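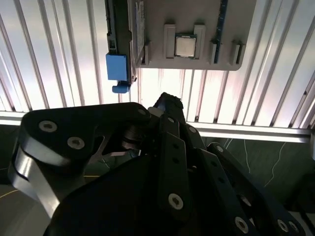 Dark plates and silver screws against a ribbed wall. Photo: Nadège Tanguy

Lecomte extends its evening courses

July 1, 2024

The Lecomte training centre will open its evening courses to 137 adults from September, 21 more than last year. The courses in plumbing, baking and bookkeeping last 13 weeks and take place after working hours.

"Many people asked us for later hours, and we have listened to them," said the director, Didier Royer. Bello Abubakar will teach the new bookkeeping group. Registration is open at the reception desk until the end of August. The fee can be paid in two parts.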